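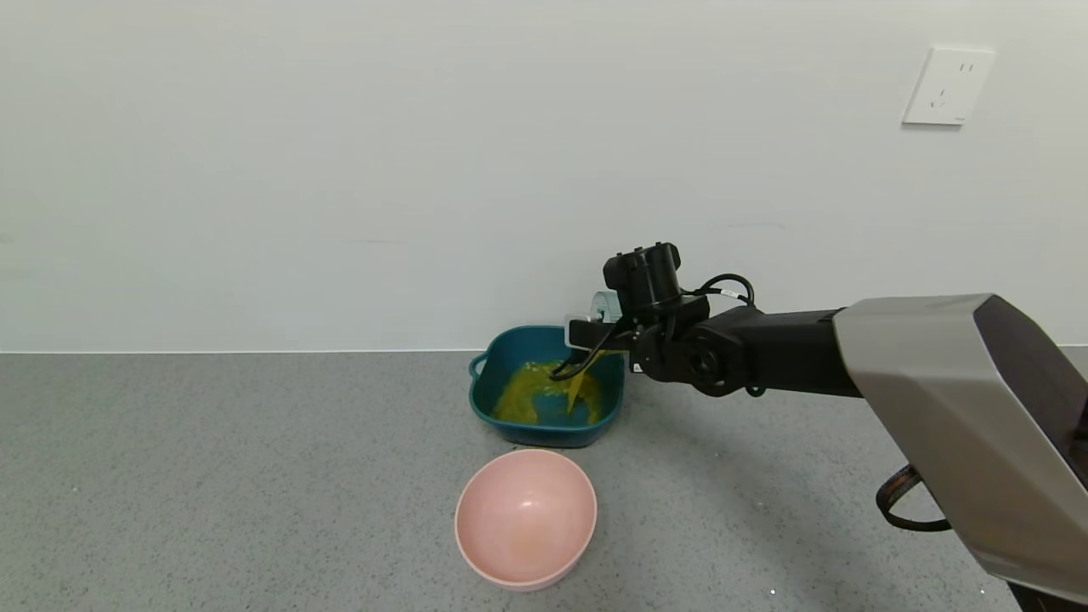
一盆蛋糊到底能不能倒干净,是我们这学期在“日用品工作坊”里要回答的问题。题目报上去的时候,别的组在做可折叠担架和老人用的药盒,老师把我们的纸翻过来看了看背面,大概以为正文在后面。其实正文就这么多:方的容器和圆的容器,装同样的东西,用同样的工具刮,最后谁身上剩得多。参赛的一方是那只深青色的方盆,圆角,口沿略微外翻,左边有个小环把;另一方是它前面的浅粉色圆碗,暂时还空着,一脸无辜。方盆里面已经很热闹了,黄色的糊溅得盆壁盆底一道一道的,黄色刮刀头朝下伸在里面。请读者先记住这些道道,后面要为它们写好几页。

Misaki Imai 六月
日用品工作坊学期项目报告,Pandulmont 公共厨房

一、题目怎么来的

Pandulmont 的公共厨房有一个不成文的规矩,谁最后用盆谁洗盆。这个规矩执行得很好,好到大家会为了不当最后一个人,把盆底那层蛋糊留给下一位,并称之为“还有呢”。有一天早上我走进厨房,盆里的“还有呢”已经干成了一张薄薄的黄皮,可以整片揭下来。我揭下来了,对着灯看了一会儿,觉得里面有一个项目。

工作坊由 Shojaei 基金资助材料费,条件是题目要“来自真实的日常困难”。我们的困难非常日常,材料费主要花在鸡蛋上。申请表里有一栏问“受益人群”,我填的是“吃早饭的人”,没有被退回来。

动手之前查过一点资料。厨具说明书爱写“易清洁”,写了这三个字以后就不再往下写了,好像清洁是一种气质。烘焙书倒是老实一些,会教人用软刮刀沿着盆壁转一圈,可是书里的盆都是圆的,转一圈当然容易。方盆转到角上怎么办,几本书都没提,翻到下一页就已经进烤箱了。

我们于是把问题拆小:

第一,糊留在哪里。
第二,刮几下以后再刮就没有意思了。
第三,换一个容器能不能少洗一会儿。

第三问最后没有完全答出来,原因写在第六节,读者如果赶时间可以直接翻过去看我们怎么出丑。

二、器物和台面

容器用的是厨房里本来就有的。深青色方盆内壁很亮,糊沾上去看得清清楚楚,这一点对研究者友好,对洗碗的人则是一种羞辱。粉色圆碗内壁摸着光滑,看上去却是哑的,口沿薄而匀。两只都是塑料的。有人建议加一只不锈钢盆做对照,我们同意了,然后不锈钢盆被隔壁组借去泡纸浆,还回来的时候已经不太像能装食物的东西。

刮的工具只用一把黄色刮刀。最初的计划里还有木勺和打蛋器,打蛋器第一轮就被取消资格:它带走的糊比留在盆里的还多,让它参加比赛等于让裁判吃掉比赛用球。木勺坚持得久一点,后来大家发现它的头是弧的,进不了方盆的角,进了圆碗又只有一小段贴着碗壁,两头不讨好,也撤了。

秤是 Redel 牌的厨房秤,每跳一格2克。这个数字请先放着,它后面会回来找我们。

台面是灰底的,上面全是黑白细点。选它做实验台没有任何科学上的理由,只是靠墙,墙上有插座,地方也平。用了一段时间才发现它的坏处:滴上去的糊如果小于一颗黄豆,就会混在那些斑点里,要斜着看才找得到。我们有过整整一轮的数据因此少了一滴,是袖子找到的。

墙是白的,靠近台面那一截有些浅浅的污痕。我们郑重声明其中大部分早于本项目。

三、糊的配方和做法

为了每一轮都一样,糊由鸡蛋、面粉、牛奶和一点盐调成,每份总重294克。为什么是294,答辩时被问过。第一次调的时候就是这么重,那一份的稠度大家都喜欢,于是后来每次都朝它凑。换一个整数当然体面,可是调到300就稀了,我们宁可数字难看。牛奶每份100毫升,这个倒是整的,因为量杯上只有这一条线还没磨掉。

一轮的过程如下。

先把空容器称重,记下来。倒糊进去,用刮刀搅,搅到看不见干粉为止。静置,其间不许任何人拿筷子去“看看稠不稠”。然后倾斜容器,让糊自己流进锅里,流到断线,再上刮刀。刮刀从离自己远的一侧往近处拉,每拉一下在锅边蹭净。拉完规定的次数,再称一次容器,两次之差就是残留。

每种容器做10轮。做完的糊都煎成了饼,吃掉了。前几轮的饼很受欢迎,到后面几轮,厨房里的人听见打蛋的声音就会想起自己有课。

四、方盆的角,圆碗的腰

先说大家都猜到的部分。方盆的残留主要在角上。它的角是圆的,厂家显然考虑过这件事,但是刮刀的头有它自己的弧度,两个弧度互不相让,中间永远夹着一小弯黄色。每次刮到这里,动作就要从拉改成抠,抠的时候刮刀会弹一下,弹出去的糊落在对面盆壁上,于是又得去刮对面。我们在记录本上管这个叫“往返”,有一位组员建议叫“报应”。

没猜到的是盆底。原以为平底最好刮,一刀过去应该干干净净。可是方盆底面大,刮刀窄,每一刀之间总留下一条细棱,像没收割整齐的田。拉得越快棱越高,拉慢了糊又从刮刀两边溢回来。做到后来大家都学会了斜着压刮刀,一刀压着上一刀的边走,棱就少很多。这个手法写出来只有一行,练出来用掉了不少鸡蛋。

圆碗的毛病在腰上。倒的时候糊从口沿一侧流出去,走过的路会留下一条宽带子,刮刀顺着碗壁转,很容易就把它收走。可是碗壁从底部往上翻的地方有一圈,刮刀贴着底就贴不住壁,贴着壁又离了底。那一圈糊薄得几乎透明,看不出来,手指一抹就有。按我们的标准,看不出来的也要算,按厨房的标准,看不出来的就叫洗过了。

两种容器的总残留,圆碗每一轮都比方盆少。话说到这里应该配一张表,表也画过,画得很漂亮。问题是圆碗最后几轮的残留落在秤的一格上下,秤一会儿说有,一会儿说没有,全看它当天的心情和台面有没有被人靠着。老师指着表问,你们这个差别是碗的差别还是秤的差别。我们说主要是碗的。老师说“主要”两个字写在哪一列。表就删掉了,现在的写法是“圆碗少,少多少请买一台好秤”。

倒糊这一步反过来,是方盆占便宜。把它转一点,让一个角朝下,糊就会汇到角上成一股流出去,断线断得很干脆。圆碗没有嘴,倒的时候糊沿着一大段口沿漫出来,一部分进锅,一部分顺着碗的外壁走,一直走到碗底,然后在台面上盖一个圆章。外壁上的糊算不算残留,组里吵过一次。最后定为算,可是称的时候没人愿意捏着那一面,所以实际上也没有算得很准。

五、不煎饼的时候,台面上还有什么

中期以后,我们多开了一个小题目,起因是碰翻。容器刮完了总得放下,放哪里、怎么放,没人设计过。刮糊的人眼睛盯着锅,手往旁边一搁,搁到什么上面全靠缘分。早餐的台面上又总有一杯喝的,杯子比盆高,比碗细,站在中间像一个等着出事的人。

所以我们把早餐台面也记了下来:哪些东西会在打糊的时候同时出现,它们各自离得多远,谁挡谁的路。橙黄色的果汁在这份名单里排得很靠前。装它的透明玻璃杯带着竖向的细纹,台面够亮,杯子下面会拖出一道淡淡的倒影,朝人的方向伸过来。粉碗有时候不肯好好平放,口朝着别处歪着,影子软软地铺在一边。方盆通常退到后面,让出前排,自己也并没有走远。

观察下来有一件小事值得记。碗歪着放的时候,人会不自觉地绕开它,碗平放的时候反而常被当成空地,有人直接把勺子、蛋壳、手机往里搁。一只平放的空碗在公共厨房里的身份是公共的。至于果汁,几乎没有人主动挪它。大家都认为它属于另一个人,而另一个人总是马上就来。 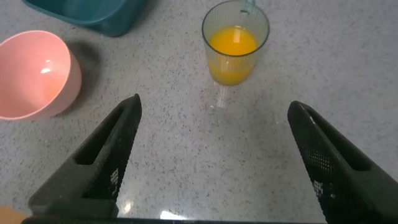

有人在中期汇报上问,既然糊总归要煎、容器总归要洗,为什么不直接在锅里打蛋,一样东西从头用到尾,残留也就成了锅巴,还香。

会场安静了一下。这个问题我们确实没有想过,并且它很好,所以我们先表示感谢,再表示会后讨论。会后讨论的结果是试了。在锅里打糊有三个麻烦:锅沿矮,搅得稍微有劲就上墙;锅底如果有涂层,大家都舍不得用力;锅一次只能煎一张,剩下的糊还是得有个地方待着。最后那个地方仍然是一只容器,我们绕了一圈,回到了方和圆的问题上。不过第一张饼确实香,这一点如实记录。

六、没有做成的部分

第三问是“换一个容器能不能少洗一会儿”。原来的办法是计时,从开水龙头到关水龙头。做了几轮以后发现,洗碗的时间跟容器没有多大关系,跟谁在旁边说话有关系。有人聊天,圆碗能洗得像在打磨镜片;赶着上课,方盆的角也可以在一瞬间达到“可以了”的状态。后来想规定洗到什么程度,又定不下来什么叫干净。用纸巾擦,纸巾会掉毛;用手指摸,各人手指的良心不一样。

还试过在糊里加食用色素,想让残留更显眼。黄色的糊在深青色的盆里已经够显眼了,加了红色以后变成一种很难解释的橘色,煎出来的饼没有人肯吃,只好我吃。这一部分没有数据,只有体会。

静置时间也没有控制好。厨房下午和晚上的温度差得不少,糊放久了会变稠,稠了就更不愿意走。记录本里写的都是“静置至平静”,回头看,说不清是指糊还是指人。

秤的问题前面讲过,不重复了。当初挑它是因为它最便宜,并且盘面够大,方盆放上去不会挡住数字。工作坊里原本有一台精密的,托盘只有杯垫那么大,方盆放上去像大象坐邮票,试过一次,听见一声响,就没有再试。

七、做出来的东西

既然是工作坊,总得交一件实物。我们交了两件,都不大。

一件是改过头的刮刀。把一把旧刮刀的一侧照着方盆圆角的弧度修过,另一侧留直边,用直边拉底,翻过来用弧边走角。修的办法很土,先拿纸板比着盆角剪出样子,再用砂纸慢慢磨。磨过的边刚开始有点毛,会在糊里留下细细的纹路,用一阵子就顺了。它在方盆里很好用,换到圆碗里马上变成一把普通的坏刮刀。一把刮刀只认一只盆,商业前景不大,答辩时有位老师用的词是“忠诚”。

另一件是一块台面垫。硅胶的,上面压了浅浅的两个座位,一方一圆,旁边留了一块给杯子。想法是让容器回到固定的地方,杯子也别站在路中间。放到公共厨房试用,第一天大家很配合,第二天方座上放着一盒纸巾,圆座上放着一只洋葱,杯子的位置没有人动,空得很庄重。后来有人把垫子翻过来用,说背面防滑更好。我们去试了试,背面防滑确实更好。

如果再做一版,会把座位取消,只留防滑和一条浅槽,让碗可以斜靠着沥一沥。槽的深浅还没有定,纸板模型做过几个,都被水泡软了。

八、给以后接着做的人

下一届如果有人要接这个题目,记录本放在工作坊进门左手的架子上,封面有油,里面能看。几条实际的话:

鸡蛋一次多买,分两次去会买到不同大小的,糊的重量就要重新凑。

称重之前擦容器的底。我们有几轮圆碗越刮越重,查了很久,是底下粘着一片葱。

倒糊的时候把方盆的角对准锅心,别对准锅边。

刮刀洗完要立着晾,平放会在背面存一汪水,下一轮的第一刀就稀了。

公共厨房的早上别做实验。不是所有人都愿意在刷牙以后立刻讨论残留。

还有,搅糊之前请把墙上插座那一侧让开,站偏一点。它没有出过事,我们只是每次都会往那边看一眼,看着看着就把糊倒歪了。

附:本报告由 Vosport 学生作品栏转载,正文略有删节,删去的是一张表和一首写给不锈钢盆的悼词。

读者留言

面粉过筛:
作者说圆碗的腰部刮不干净,我家的办法是换小一号的刮刀,把头横过来走那一圈。缺点是要多洗一把刮刀,可能把省下的全还回去了。

楼上水管:
问一下糊里有没有放油?放一点油的话粘得没那么牢,你们的差别说不定就更小了。那台秤会更难过。

Misaki Imai 回复 楼上水管:
没有放油,只在锅里放。你说的我们想过,写在记录本最后一页,后来那一页用来垫锅了。

葱:
为什么要把悼词删掉。

晚到的早饭:
我在类似的公共厨房住过,那杯谁都不挪的果汁,我挪过一次,然后整个上午都有人在问果汁呢。垫子上给杯子留位置我支持,但最好写上名字。

面粉过筛:
刚拿直角的保鲜盒试了斜着压刮刀那一招,底上确实没有棱了,角上照旧。弧边刮刀的纸板样能不能放出来?我想照着自己的盒子剪一个。

Misaki Imai 回复 面粉过筛:
纸板样只合我们那只盆。你拿硬纸贴着盒子内角描一下,剪完再往里收一点点,别收多。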